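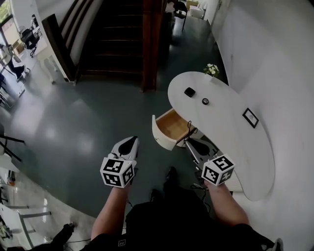 How long should I leave the dough in the fridge before shaping if I'm baking on Thursday morning?

Overnight is enough for this flour, and two nights is the most I would try. After that it gets slack and sticks to the basket.

Moving on to the rest of the digest. I'm answering Grímur's message below, with his text quoted so people who joined in March can follow.

On the bread list, Grímur Eskildsen wrote:

> I switched from the Horkel white to the Royer stoneground and my
> loaves have gone flat. Same recipe, same oven, same tins. The dough
> feels fine when I mix it and then spreads as soon as I turn it out.
> I am using 1,000 grams of flour to 750 of water, and I let it rise
> 5 hours on the counter. The kitchen is warmer than it was in winter.
> Do I need to add something to the flour or is it the starter?
>
> Also, is anyone still ordering from the mill at Brarcombe? Their
> phone rings out.

I don't think it's the starter. If the dough rises on the counter at all, the starter is working. I'd look at the time first. You say the kitchen is warmer, and stoneground flour ferments faster than white anyway, so five hours is probably too long. Try four, and go by the dough instead of the clock after that. I stop when it has grown by half and the edge has started to dome where it meets the bowl.

On the water, 750 is fine for the Royer once you know it, but drop to 700 for the next couple of bakes. It takes up water slowly. Mix the flour and water alone, leave them for 40 minutes, then add the starter and salt. You can put the extra water back later, a spoonful at a time, if the dough feels tight.

You don't need to add anything to the flour. I tried gluten powder last year and the crumb was rubbery. If you want more height, use half Horkel and half Royer. That is my weekday loaf and it holds its shape without a tin.

Salt: you didn't mention it. I use 20 grams to that amount of flour. Leaving it out will also give you a dough that spreads, and I have done that more than once.

Brarcombe are still milling, but they only pick up the phone before 10 a.m. The Zesley shop carries their wholemeal in small bags if you don't want a full sack. It was out of rye when I went in.

Let us know how the shorter rise goes, and what your kitchen temperature is if you have a thermometer.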